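Jetora two-arm kit - anyone paid for this yet?

Started by gromine_bench, 2020-12-31

gromine_bench wrote:
Jetora want 4000 for the pair of arms, plus 300 a year for the software after the first year. The sales page says it will learn to tidy small parts "in an afternoon". I've had the loan set since November and my afternoons must be shorter than theirs.

The job I gave it is sorting toy bricks by colour on a big brown sheet. Red, green, yellow, blue, nothing clever. I logged 134 goes before I stopped for the holidays. Bricks lying flat are mostly fine. Anything sitting at an angle is a coin toss.

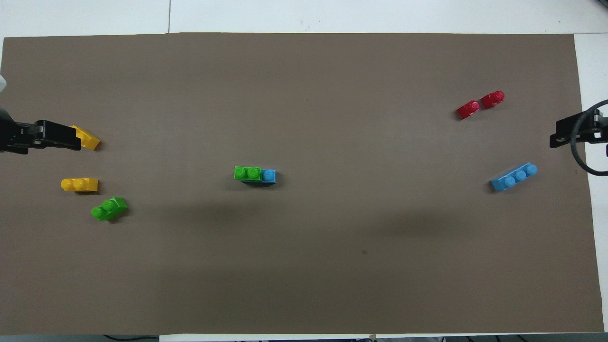
Lumturie wrote:
Did they give you a success rate in writing? I asked twice and got a brochure.

gromine_bench wrote:
No. I got a video, sped up, with 5 bricks all facing the same way.

Zeyu Lu wrote:
Bit harsh. Toy bricks are shiny and the studs give the fingers very little to hold. We run the same arms on wooden blocks and I'd buy them again. Have you changed the finger pads?

gromine_bench wrote:
Pads are an extra. So is the better mount. I'm reviewing what comes in the box.

Arben M wrote:
Agree with Zeyu on the pads, not on the price. Drokalwood sell a single arm for a lot less and you can switch off the subscription. Slower though - and the manual is dreadful.

Zeyu Lu wrote:
One arm isn't two arms. Try handing a part across with it.

Lumturie wrote:
How often does anyone here need to hand a part across?

gromine_bench wrote:
Twice, so far. Loan set goes back next week unless Jetora knock the yearly fee off. Will post their answer.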